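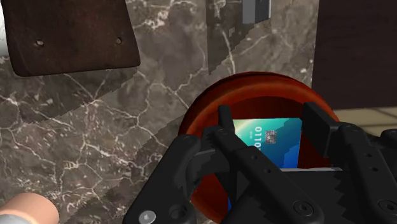
Does sourdough starter need to be fed every day? Only if it lives on the counter. Keep it in the fridge and once a week is plenty.

I mention this as the owner of a starter called Costello, who has been fed daily since March, like a racehorse.

Costello came from my neighbor Katia Ferraro in a jam jar with a page of typed instructions. My mortgage was shorter.

The page said to throw away half before each feeding. I felt bad about the waste, so I didn't. By the end of the first week I was keeping 300 grams of starter in a salad bowl and eyeing the bathtub.

You can keep way less. I'm down to 51 grams. The extra gram is sentimental.

Things I have made to use up the discard: pancakes, crackers, waffles, a pizza crust my brother-in-law called "brave."

Went away for 4 days and asked Dario Melis from work to babysit. He sent updates. The updates had timestamps. I don't get that much detail from my own kids.

For the people asking: equal weights flour and water, stir, loose lid, done. If it smells like nail polish remover, it's hungry. If it's pink or fuzzy, toss it and start over.

Anyway, Costello moved to the fridge last night, behind the mustard. First bread of the week is rising now. It's supposed to double. It has so far gotten slightly wider.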